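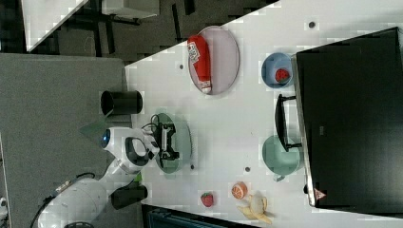

Tondcombe is coming back for a fourth season, and its lead detective will be spending most of it somewhere else.

Ehsan Ranjbar, who has played the rumpled Inspector Harahap since the first episode, will appear in only a handful of the new episodes, according to a casting update the streaming service Vilum put out in July. The update ran to 118 words. Fans of the show have since written a good many more than that in reply.

Viewers who made it to the end of season three will remember that Harahap was offered a comfortable desk job in the city, packed his one suitcase, got as far as the train platform, and turned around. It took up most of the finale. There was rain, there was a cello, and there was a long speech to a ticket clerk about what a town owes the people who stay in it. The clerk had no lines and was very good.

So it came as a surprise that the inspector, having chosen Tondcombe forever, will now be called away on what Vilum describes as "a family matter overseas." The family has never been mentioned before. In season one he told a murder suspect he had no living relatives, though he may have been trying to get her to open up.

Ranjbar is leaving to make Drovier, a drama about cattle drivers that Vilum is also producing, which makes this one of the friendlier custody arrangements in television. He plays a trail boss with a bad knee and a secret. Filming overlaps with Tondcombe for most of the schedule, and the two sets are a long flight apart.

"I love the inspector and I am not done with him," Ranjbar said in a statement. "But I have stood in that parking lot asking people where they were last night for 33 episodes. I wanted to find out if I could ride a horse."

Asked later whether he could, he said the horse had been very patient.

## Who's solving the murders?

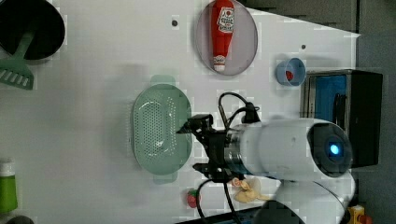
## The new arrangement

Vilum says the town's cases will be handled by the rest of the station, led by the desk sergeant who has spent three seasons handing Harahap his messages and, on two occasions, the name of the killer. He didn't listen either time. Season four will apparently let her make the arrests herself, a development many viewers have been asking for since the episode with the poisoned marmalade.

The inspector will still be heard from. Scripts call for him to phone in from abroad, usually late at night, usually with a hunch. Ranjbar recorded a batch of these calls before he left, in a single afternoon, and the writers are now building episodes toward them. One person on the writing staff compared it to being handed 30 punch lines and asked to come up with the jokes.

His coat will also appear. It has been hanging on the back of the office door since the pilot, and the producers decided that moving it would upset people.

Reaction has been about what you'd expect from an audience that once complained in large numbers about a change of teapot. An online petition asking Vilum to delay the season until Ranjbar is free had passed 1,000 signatures by early evening on the day of the announcement. A competing petition, asking that the sergeant be given a first name, was not far behind it. Vilum has responded only to the second one, and only to say that the matter is "being discussed."

There is some precedent for worry. When Tondcombe wrote out its pathologist at the end of season two, he was sent to a conference, and as far as anyone on the show has let on he is still there. The vicar went to visit his sister. The mayor simply stopped coming to meetings, and the other characters seemed to prefer it.

Vilum insists that this absence is different and that Harahap will be back in full for season five, should there be one. The service has not ordered a season five. It has, however, already ordered a second season of Drovier, before anybody outside the company has seen the first, so the inspector's family matter could turn out to be a long one.

Season four starts filming next month. The opening episode concerns a death at a flower show, and Ranjbar's name still comes first in the credits.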